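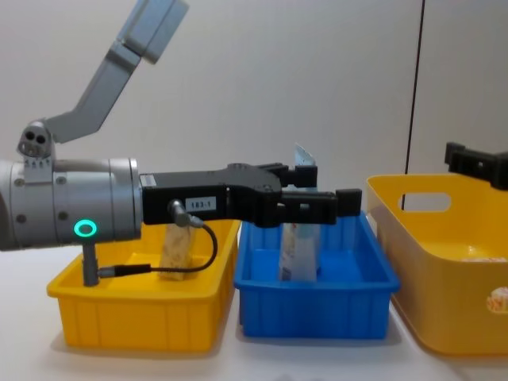

Home Courses Handouts Reading Contact

Transport Under Pressure
Handout 4: Moving people out by rail
Course leader: Viola Gentile

Read this before the seminar and bring it with you. The case is the Plellport evacuation, which we began last time. The dispatch log is in the course folder.

1. Background

Plellport has one main station and one line inland, through Troltley junction to Palumbo. The operator is Cusimov. When fighting came close to the coast road, the road was closed to private cars and the railway became the only way out for most people. The regular timetable was dropped the same evening. In its place Cusimov ran evacuation trains, all free, with no reserved seats.

The line is double track as far as Troltley and single track after that. Keep this in mind, as most of the decisions we discuss come from it.

2. Capacity

On the first day the operator sent out six trains with 1700 places in total. The count at Palumbo was 1672 people. On paper that is a close match, but the figures hide a great deal. The first two trains left overfull, with people in the aisles, and the last one had empty cars. The places were there, but people in the square didn't know when the next train would come, so they took the one in front of them.

Terms to know:
Nominal capacity – seats plus the standing room allowed by the rules.
Crush load – what a car can physically hold and still move safely.
Turnaround – time from arrival to the next departure of the same train.
Headway – the gap between two trains on the same track.

3. Who decides

In normal service, a change to the timetable passed through three offices. Tullio Bassi, then head of operations, cut this to one phone call. Each station manager could hold or release a train and report it afterward. Dispatchers at Troltley kept the final word on anything entering the single track.

Bassi moved between stations for most of the first week. Mirko Sanna, who was shift manager at Plellport, said in his interview that this helped the staff but made Bassi hard to reach. On two occasions Sanna released a train without being able to ask him. Both decisions were later approved. Think about what would have happened if one of them had not been.

4. Staff

Train crews live along the line, and many had families leaving on the same trains. Cusimov gave crew families places in the staff car on each departure. Some passengers objected. Marisa Cattaneo defends the policy in her article and argues that without it there would have been no crews by the third day. Concetta Zuccaro agrees about the result but thinks the rule should have been announced openly at the station. Read both.

5. Information

Loudspeakers failed early on the second day. Staff wrote departures on boards and carried them through the square. Times were left off on purpose, and only the order of trains was shown. This reduced arguments at the doors – at least according to the station log, which is our only source for it.

For the seminar

Draw the line from Plellport to Palumbo and mark where a return train has to wait. Write one page on section 3: should a station manager be allowed to release a train alone? Use the log for at least one point. Pages are due on October 20, 2021, at the start of class.

Related handouts
Handout 2: Reading a dispatch log
Handout 3: Single track and passing loops
Handout 5: Freight after the passengers have gone
Interview notes: Mirko Sanna

Contact the course office | Copyright Transport Under Pressure | Back to top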